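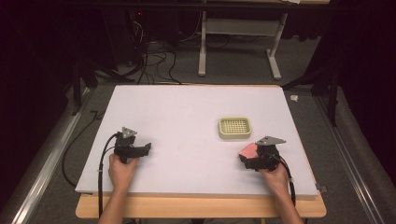
Slide 1: small yellow basket, white board, wooden table.

Leave it up while people sit down. Don't read the caption out.

Start with the claim. Every storage book on my shelf says small baskets make a tidy home. I bought into that for years and I have my doubts now. Ask who owns more than 7 baskets. Wait for the laughing.

The one on the slide has a grid of little holes in the bottom. Soap dish? Drainer? Could be either. The catalogs would call it an "organizer" and charge more. Point at the holes, then ask what they do for paper clips or hair ties. Pins drop straight through.

Next, my October clear-out. I emptied the bathroom and the desk and wrote everything down. 340 small items, and I had used maybe a quarter of them that year. The baskets had kept the rest looking respectable. Go slow on this part, it went too fast at the Tudier evening.

Oona Tuominen will object. She runs the Grullell workshops and she likes a basket by the sink. Fair enough, soap needs to drain. I'll give her the sink. I won't give her the hall table, the car or the fridge door.

Skip the bit on drawer dividers if we're past the half hour.

Exercise: two minutes, pairs. Name one container at home and what is in it, without guessing. Most people can't do it. If they all can, drop my next point and go to questions.

Water. Then slide 2.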